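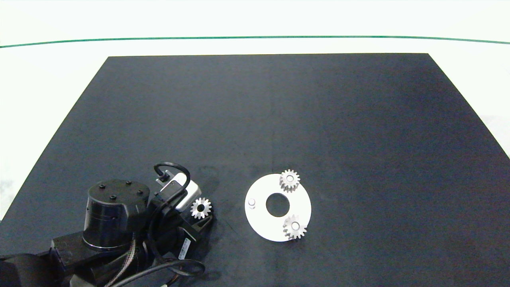 4.2 Slip of the held gear before insertion

The most common fault in the Wutia trials was a change in the pose of the gear between grasping and insertion. The task was the third step of a three-gear assembly. Two gears already stood on the white ring-shaped plate, and the arm had to carry the last one to the empty peg on the left side and lower it over the peg. The controller took the pose of the gear at the moment of grasping and treated it as fixed from then on. When the gear turned between the fingers during the move, the bore no longer lined up with the peg, and the arm pressed the rim of the gear down on the peg top.

We ran 1723 attempts with the Igwe controller. Of these, 1081 ended with the gear fully seated. A slip greater than the tolerance of the bore was found in the logs of 144 attempts. The rest were lost to other causes, mainly poor grasps and time-outs, and are treated in Section 4.3.

A slipped gear did not always stop the run. The force limit was set on the wrist reading alone, and a gear that tilted under load gave way slowly enough to keep the reading below the limit. In 4 attempts the arm went on pushing until the plate slid on the mat and the joint drive cut out. No parts were broken, but we count these as safety faults and report them separately. After the July runs we added a second limit on downward travel, so that the arm halts if it has gone past the expected contact height with no seating signal.

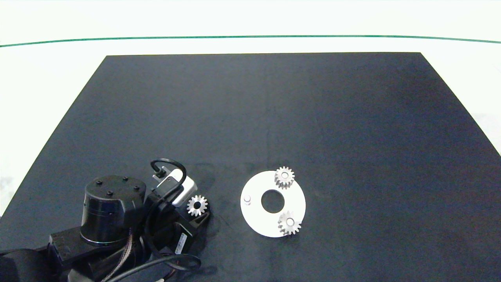 Figure 3. Third step of the assembly: one gear in the gripper, two gears mounted and one peg still empty.

Vakier, commenting on an earlier draft, objected that a travel limit only shortens the push and does nothing about the slip itself, and asked why the pose was not measured again just before descent. We accept the first point. A second measurement was tried on the Oltow version of the controller, using the wrist camera, but the fingers hid too much of the gear for the estimate to be trusted, and it rejected many grasps that would have seated without trouble. Slower transport reduced the slip but raised the number of time-outs. The results below were therefore obtained with the original single measurement and the travel limit switched on, and the four safety faults are left out of the timing figures in Table 2.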